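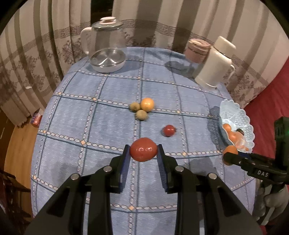 Bromside, July 22, 2024

Part 2: Setting up your tomato passata station

If you've read part one you already have your Ninis mill out of the box and washed. Now we get to set it up, and I promise it's easier than the leaflet makes it look (the leaflet is mostly arrows). I've had mine through several summers now and I still set it up the same way every time.

Before you start, sort your tomatoes. The big ones and the little ones can go in the same batch, but I cut the big ones into quarters and only halve the small ones. Pull off any stems and green bits while you're at it.

1. Pick a table that doesn't wobble. Clamp the base to the edge, with the crank hanging over your side. Tighten until you can't shift it with one hand, then stop.

Note: If your tabletop is thicker than the clamp will open, screw the base to a board and clamp the board. My neighbor Burgi Widmer did this and I've been jealous of her board ever since!

2. Slide the long screw into the body, flat end first. It should turn freely. If it scrapes, take it out and try again – it's almost always in a little crooked.

3. Fit the cone screen over the screw and turn the collar to the right until it clicks. There are 2 screens in the box. Use the fine one for sauce and the coarse one for salsa.

CAUTION: The rim of the screen is sharp. Hold it by the collar, and keep kids away from it until it's locked in.

4. Hang the splash guard on its hooks and put a wide bowl underneath. A second bowl goes at the end of the cone for the skins and seeds. I use an old Ammann mixing bowl for the sauce side, mostly for the pouring lip.

5. Drop the hopper on top and run a handful of tomatoes through before you load it up. The first turn or two will give you watery juice, then it thickens.

CAUTION: Never push tomatoes down with your fingers. Use the plunger, even for that one last stubborn piece.

6. Run the skins through again. You'll be amazed how much is left in there the first time around.

How much will you get? My last batch was 1000 grams of tomatoes and I ended up with 725 grams of passata, which I was very happy with. Juicy salad types give you less and take longer to cook down, so save the Irnau plums for this if you grow them.

Note: Huiling Cao wrote in to ask about left-handed cranking. Yes, you can – clamp the mill on the opposite corner and stand on the far side of the handle. Keep turning clockwise, though, or everything backs up into the hopper.

Cleaning is in part three. For now, just get the screen into a sink of warm water before the seeds dry on it.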